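Does background music help revision?
Thandeka Masilela and Lungile Ngcobo

Our class was fairly sure that music helps you learn. We had doubts, mostly because the people saying so were the ones who wanted headphones in the library. We gave 40 pupils a word list to learn in silence and another, a week later, with music on.

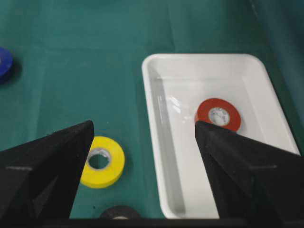 Scores went up by four marks out of 100 in the second round. That sounds good until you remember everyone had already done the test once -- practice alone could explain it. Eight pupils also admitted they hadn't listened to the music at all.

Mr Mthembu thinks we should swap the order for half the group and run it again in June. We agree, though we don't expect much.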